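About Trodlow

Trodlow is a small company in Mirnesen. We prepare robot arms for household kitchen tasks, and we rent prepared work tables to schools, laboratories and product teams who want to test their own software on them.

We started under another name, Flundell, as a repair shop for packing machines. Many of our customers asked the same question: can the arm do something it was not bolted down to do? At that time the answer was usually no. We kept the workshop, changed the name and began to build tables.

What we offer

Our main product is the Maes table. It is a white top with fixing holes, one arm with a gripper, and a set of objects chosen together with the customer. For kitchen work this means dishes, toy food and a small appliance. We use toy food on all the tables we rent, so that the same strawberry can be picked up in November and again in spring and it still has the same shape.

A Maes table can be rented from 60 days. We deliver it, we level it, and we stay until your first program has run. If you don't want to have the table in your own rooms, you can work on one of ours over a remote connection. Sunday is reserved for maintenance, and on that day the remote tables are closed.

We also write task lists. A task list tells in plain words what the arm should do, for example "put the banana on the plate" or "move the mug closer to the oven". Our kitchen list has 318 tasks at present. Of these, 191 use only objects that stand free on the table, and the others involve a door, a drawer or a knob. Customers may add their own tasks, and many do.

How we work

Every object has a number and a spare. When a piece is worn, we replace it with the same model – if the model is no longer sold, we inform all customers who use it before we change anything. We know that this sounds slow. People who compare results from one year to the next have asked us for it, and we agree with them.

We don't sell finished household robots, and we do not promise when such robots will be ready. Our work is the table, the arm and the objects, and good notes about all of them.

Visiting us

The workshop in Mirnesen is open for visits by appointment. Groups from schools are welcome, and a visit takes half a day. Please write to us some weeks before, especially if you would like to try your own program during the visit. The longest cable we can lend is 200 centimeters, so please bring your own if your computer must stand farther away.

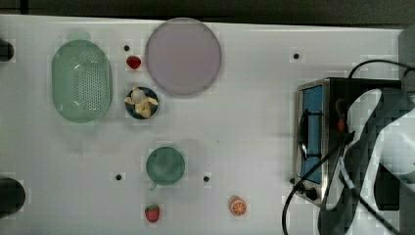
A kitchen set with colander, plate, mug, toy food and toaster oven, with the arm at the right.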